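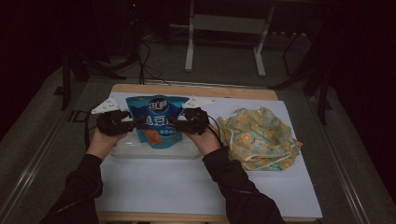 3.2 Setting up and looking after the hand-held grippers

Figure 3. The two hand-held grippers of the Betau station closing on a snack pouch from both sides, with the clear container behind it and the flowered cloth pouch at right.

We would like to spend a little time on the upkeep of the station, because a good deal of what we learned in building Betau came from small repairs, and papers like ours tend to pass over them. Readers in a hurry may go on to Section 3.3, but anyone planning to build a similar pair of grippers is warmly invited to stay.

The operator holds one gripper in each hand and works from the near side of the table. Each gripper has a black body with articulated jaws and a flat white fin mounted on top (Figure 3). Our pose tracking depends on those fins, and it is surprisingly sensitive to how firmly they sit. In our first month of recording we lost 38 sessions to a left fin that had worked itself loose by less than a millimeter, a fault that looked for all the world like a software problem and was treated as one for far too long. The screws are now checked by hand before every session, and both fins are taken off, cleaned and refitted after every 300 grasps.

The jaws need a gentler sort of care. Snack bags are slippery, and a trace of oil on the contact surfaces is enough to let a full pouch slide when it is held upright between the two grippers. We wipe the jaws with a barely damp cloth at the start of each block and let them dry for 20 minutes with the jaws fully open. Stronger cleaners were tried in November and we do not recommend them, as they left the surfaces glossy and we had to replace both pairs.

Cables were the other great source of trouble. They are thin, and they run back past the operator's hands, so every turn of the wrist bends them a little. Mahmoud Naciri suggested leaving a small loop of slack behind each body, and with that one change the dropouts in the right gripper stopped altogether. A cable that has been pinched is replaced at once and never taped.

The tabletop is covered with a large sheet of white paper, which we change when it creases or picks up marks. It does not have to be perfectly square to the table; the calibration routine, borrowed with small changes from our earlier Ragab station, finds the work area again each time it is run. Black long sleeves are worn by all operators, and we ask that they reach the wrist.

Following this routine, we recorded 1,903 two-handed grasps without a further tracking fault. The full maintenance sheet, with the screw sizes and the order of the checks, is given in Appendix B.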